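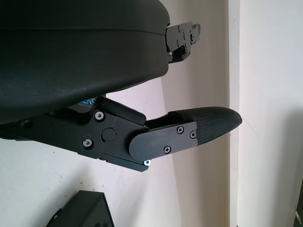

October, Lirnwood bench, 14:10. Batch 551 of the grey coating, second trial of the Plurkon matting additive. Target is a low sheen on dark colours without chalking. The finish I'm after is smooth, slightly matte, a faint sheen and no more. Panel A (no additive) is well above that. Panel B (2 per cent by weight) is close by eye, though slightly cloudy at the corners.

Method as for the first trial. Panels degreased, scuffed, wiped, left to flash off. Additive stirred in by hand, then 90 seconds on the Devo mixer at low speed. Strained before spraying. Two coats, cured at 60 degrees in the small oven. Shelf was in the upper slot this time — lower slot has the bad element.

Cloudiness on B looks like film build, not dispersion. Corners got a double pass. Drawdown from the same pot is even across its full width. Will respray B with a wider fan and compare before touching the formula.

Hodžić method for rub testing: cloth over block, same weight, same stroke length. A unchanged. B picks up a polished track where the block reverses. Needs a longer cure before I'd call that a fault.

To do: label the leftover pot, it has no lid sticker. Reorder strainers. Sheen meter wants calibrating, readings drifted between morning and afternoon so none are entered here. Panel C still in the oven, check after lunch tomorrow.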